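Study > Hospitality and Catering > Level 2 > Unit 4 Handouts

Unit 4, Handout 2: Care of the Small Kitchen

This handout supports the Thursday session and should be read before the practical at Steloditz House. Students will be assessed on sections 1 to 3.

1. Worktops

Solid wood worktops must be wiped with a damp cloth and dried at once. Standing water darkens the grain and opens the joints. Oil is applied in thin coats, along the grain, and the surplus removed after 20 minutes. Bleach must not be used on wood. Raw meat is prepared on a separate board in all cases.

2. Washing by hand

Glassware is washed first, then cutlery, plates and pans. Water is changed when it becomes greasy or cool. Items are left to drain; tea towels are used only where a clean one is available for each session.

3. Washing by machine

Scrape plates, but do not rinse them. Place dirty faces towards the spray and keep tall items clear of the arms. Knives with wooden handles are washed by hand. The filter is lifted out and rinsed weekly. Before loading, pull the lower rack fully forward and check between the tines for cutlery left from the previous wash.
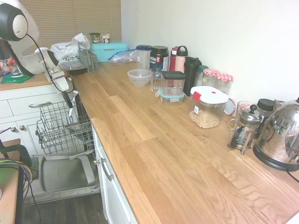

4. Records

Each group completes the cleaning sheet and returns it to the Hullance office by the end of the session. The sheet carries 39 entries, all of which must be initialled. Incomplete sheets will be returned unmarked.

Further reading: course reader, page 168.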